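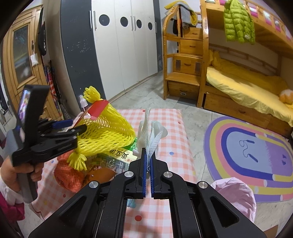 A yellow foam fruit net on a checked tablecloth.

Why does fruit bruise?

Drop an apple on a hard floor and pick it up again. It may look fine at first. Leave it in the bowl and later there is a soft brown patch where it landed. That patch is a bruise, and it starts with something too small to see.

What is inside an apple?

All living things are made of cells. An apple has millions of them, packed together under the skin. Each cell is a tiny bag of liquid with a wall round it. The liquid pushes outwards on the wall and keeps it firm, in the same way that air keeps a football firm. When you bite a fresh apple, the crunch is the sound of lots of cells breaking at once.

There are also very small air gaps between the cells. They are the reason an apple floats when you put it in a bowl of water.

What happens when it gets a knock?

When an apple hits something hard, the cells near that spot are squashed. Some of them burst. The skin often stays in one piece, so from the outside you might not notice any damage.

Inside, the liquid from the burst cells leaks out and mixes together. Some of the chemicals in it had been stored in separate parts of the cell. Now they can meet each other, and they can meet oxygen too, the gas in the air that we need to breathe. Together they make a brown colour. Scientists call this enzymic browning. An enzyme is a substance made by living things that helps a chemical change to happen faster.

You can see the same thing when you cut an apple and leave it on a plate. The knife has cut through the cells and let the air in. Lemon juice slows the browning down, as the acid in it stops the enzyme working so well.

Is a bruise on a fruit like a bruise on your knee?

Only a little. When you bang your knee, tiny blood vessels break under the skin and blood leaks out. Your body then clears the blood away and mends the damage, and the mark fades. Fruit has no blood, and once it has been picked it cannot mend a bruise. The brown part stays brown.

Do all fruits bruise?

Most can, but some bruise much more easily than others. Ripe pears, peaches and bananas have soft flesh. Raspberries are so delicate that they can be crushed by the weight of other raspberries, so they are sold in shallow tubs. Oranges and lemons have a thick peel with a spongy white layer underneath. It is called pith, and it works like a cushion.

Ripeness matters as well. As a fruit ripens, the material holding its cells together gets weaker. A hard green pear can be handled without much trouble. The same pear will mark easily when it is ripe. Many fruits are picked before they are fully ripe for this reason, and they finish ripening on the journey or in the shop.

How is fruit kept safe on a journey?

Fruit may travel by lorry, train or ship before you eat it, and there are bumps all the way. Packers use different materials to protect it.

Foam nets are sleeves that stretch over a single fruit. Foam is full of tiny pockets of air. When the fruit is knocked, the foam squashes first and takes some of the force. The holes let air move round the fruit, and they also mean that less foam is needed. You may find these nets on mangoes, papayas and large pears.

Moulded trays have a dip for each fruit, so the fruits cannot roll into one another. Many are made from old paper that has been mixed with water, pressed into shape and dried.

Thin paper is wrapped round some oranges and pears. It stops the skins rubbing, and if one fruit goes mouldy the paper can help to keep the mould from spreading.

At the Plumholm orchard, Flynn Ngata teaches new pickers each year. "Lift the apple and turn it, and it comes off in your hand," he says. "Then you put it in the bag. You don't drop it in." Pickers there keep their fingernails short so that they do not cut the skins.

Can you eat bruised fruit?

A small bruise is usually safe to eat, though it may taste mushy. You can ask a grown-up to cut it out. If the fruit is mouldy, smells bad or is leaking, do not eat it. Bruised apples are good in crumbles, and brown bananas are very good in banana bread.

Try it yourself

You will need 2 apples of the same kind, a tea towel and a grown-up with a knife.

Wrap one apple in the tea towel. Leave the other bare.
Drop each apple on to a hard floor from the height of your knee.
Mark the place where each one landed with a pen.
Leave them until the next day.
Ask the grown-up to cut through the marks, then compare the two bruises.

Words to know

Cell: one of the tiny parts that living things are made of.
Enzyme: a substance that helps a chemical change happen faster.
Pith: the soft white layer under the peel of an orange or lemon.
Ripe: ready to eat.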